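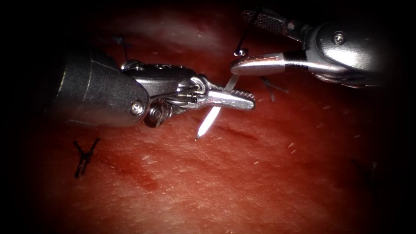 The first thing I ever sewed was a felt owl, and I sewed it to my own skirt. I mention this so you know what kind of person signed up to spend a Thursday evening in Girard learning how surgeons stitch.

I'd been curious for years. My grandmother quilted, my sister does alterations for half the brides in our county, and I'm the one who takes a popped button to work in an envelope and hopes somebody will feel sorry for me. Then last December I had a small operation (nothing dramatic, everything's fine) and spent two weeks admiring the tidy little line it left on my side. Whoever did that, I thought, could hem a pair of pants. I wanted to know how it was done.

So I called Gualtiero Guerra. He was a general surgeon for most of his working life, starting in 1983, and now he teaches stitching to students at the Prelten skills center and, a few times a year, to anyone else who asks nicely. I asked nicely. He told me to eat first and leave my rings at home.

The needle is the part that throws you. If you've only ever used the kind that comes in a paper packet with a threader, a suture needle looks like something went wrong at the factory. It's curved, a slim bright arc with a wicked point on one end, and on most of the modern ones there's no eye at all. The thread is fixed right into the blunt end, so needle and thread follow each other through as one smooth line. No doubled-over loop dragging a bigger hole behind it! I've been thinking about that every time I wrestle with embroidery floss.

Why curved? I'd assumed it was tradition. Guerra handed me a straight darning needle and a foam pad and told me to go in one side of a slit and come out the other without bending the pad or poking the table. I couldn't do it. You can go down, sure, but then you're down there, and there's no way back up. With a curve you go in, turn your wrist, and the point comes up on the far side all by itself. "Follow the needle," he kept saying. "It already knows where it's going. You're the one with opinions."

I had a lot of opinions. Mostly I wanted to push. When you push a curved needle in a straight line it fights you, and it tears whatever it's in, and then a retired surgeon makes a small noise through his nose. The motion is all rotation, like turning a key in a lock. I practiced it in the air on the drive home, at red lights, and got a look from a man in a truck.

And you don't use your fingers. I knew this, kind of, from television, but it hadn't sunk in. The needle gets held in the jaws of a needle driver, somewhere past the middle of the curve. Exactly where is a matter people feel strongly about. Grip too close to the point and you run out of needle before you come out the other side. Grip too close to the thread end and the whole thing wobbles and twists in your grasp. You want it sitting square, too -- tip it a little and your bite of tissue goes off at a slant.

Then there's the handoff, and I have to say I found it lovely once I got it. One instrument drives the needle through. The other waits on the far side, open, and takes it. For a moment both of them have hold of it, and you don't let go with the first until you're sure of the second. I dropped mine over and over. Guerra says dropping it on the practice pad is good for the character and that I should've seen him in his first year at Hukau, where his teacher made the residents pass a needle back and forth between two instruments 200 times before lunch. He stopped at 183 one morning and tried to bluff it. He was sent back to one.

"Did it help?" I asked.

"I hated it," he said. "But I can still do it watching a ball game."

We practiced on foam for the first hour and then moved on to a rubbery pink pad with layers in it, which felt much more like the real thing, or at least much less like a couch cushion. It puckers! Pull your thread too tight and the edges bunch up like a cheap curtain. Leave it slack and they gape. What you're after is for the two sides to just meet, touching, with no strain on them. My sister says this is exactly what she's been telling me about zippers since high school, and she'd like that in print, so there you go.

I'd thought the knots would be the hard part, and they were fiddly, but they're mostly relatives of the square knot I learned at camp. You wrap, you pull, you wrap the other way, you pull the other way. Forget to switch direction and you've made a granny knot, which slips. What got me was the thread itself. It has a mind of its own, it coils and catches on everything, and a long tail hanging around in your way is a nuisance you only appreciate after you've stitched it down by mistake. Twice, in my case.

By the end of the evening I had 3 stitches I was proud of, in a row, evenly spaced. There were others. Guerra looked along the line with his glasses pushed up and said the last one would hold a turkey together, and I have decided to take it as high praise.

If you'd like to try it yourself, the next open evening is at the Rernel library annex, and you don't need any experience. Wear short sleeves. Bring reading glasses if you own them, even if you're vain about it like I am. The pads and needles are supplied, and the needles stay there when you leave.

I did get to keep my pad. It's on the kitchen windowsill next to the button I still haven't sewn back on my coat.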